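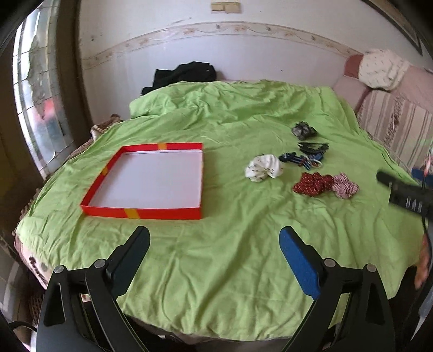
A red box with yellow bands on a green sheet.

Search this site Go

Leretham school aides told to reapply for their own jobs

The 38 classroom aides at Leretham's Farkas School learned in January that their contracts had ended, by way of a letter thanking them for their interest in joining the school. Several have worked there for years.

Aides who want to stay must fill out a form with 60 questions, one of which asks how they heard about Farkas.

"I heard about it by working in it," said Szabolcs Mészáros, an aide in the lower grades.

Principal Guangming Han called the process "a refresh." The union has filed a complaint.

Filed under: Schools & Staff

Comments (2)

bomer_mom: My son's aide got the letter at lunch. Classy.

R.T.: Did the principal fill one out?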